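Vomdale Robotics Course
Unit 2 - Collecting Demonstrations
Handout, revised 22 Dec 2025

2.1 Purpose

A policy trained by imitation can only copy what is in its data. This unit covers how the examples are recorded, sorted and thrown out. The model itself is treated in the next unit. Read the lab safety sheet before the first session.

2.2 Terms

Episode: one recorded attempt at a task, from the start pose to the operator's stop signal.
Observation: the camera images and joint readings at one time step.
Action: the command sent to the arm at that step.
Task string: the short sentence stored with each episode, such as "hang the red mug on the tree."

2.3 Start states

Before each episode the objects are moved. Position, heading and pose all vary: mugs upright, mugs on their sides, handles toward and away from the stand. If every episode starts the same way, the policy learns a path through space and ignores the images. The Bomen set from September had this fault. It held 840 episodes, and nearly all of them began with the mug upright and the handle to the right.

Extra objects are left on the table on purpose. Change them between blocks of episodes, and keep them clear of the path of the elbow.

2.4 Operating

Move at a steady pace. Long pauses are recorded as actions too, and a policy trained on them will stall. If a grasp slips, recover and go on - recoveries are useful and should be kept. Stop the episode only if the arm faults or an object leaves the table.

A mug on its side is usually taken by the rim. Approach with the fingers open, one inside the opening and one outside, and close before lifting.

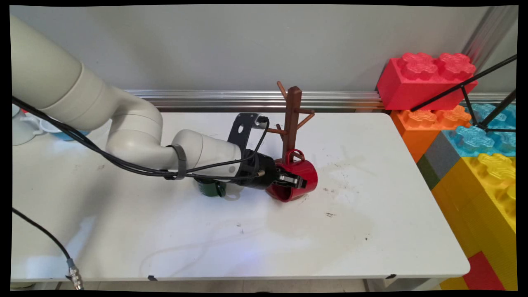
Choose the peg before you start and hold to it for the whole episode. Switching pegs halfway gives two different actions for nearly the same observation, and the model will average them.

2.5 Labels

Each episode gets one of three marks: success, failure, discard. Failures are kept in a separate folder. Discard is for dropped camera images, wrong task strings and faults. The Jemstead viewer plays an episode at double speed and writes the mark to the index file.

2.6 Assignment

Record 18 episodes per pair. Submit the index file and one page on how the start states were varied. The class set should reach more than 2,000 episodes when merged with the Makokha data.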